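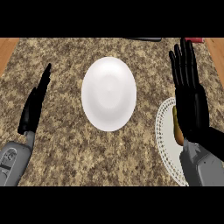 Dordale group, February minutes, my scribbles tidied up

Hartmut Frerichs took us through the Poltico two-handed simulator kit, and we spent ages on the kitchen counter task (banana, plate, white bowl). I love the jointed fingers! The licence is $400 for 4 seats, which most of us thought was fair. Druren want $1000 for theirs, so that's parked. Hartmut will ask Sauerland about a longer trial and whether we can change the counter colour. We finished at 4 and I've got the login if you need it.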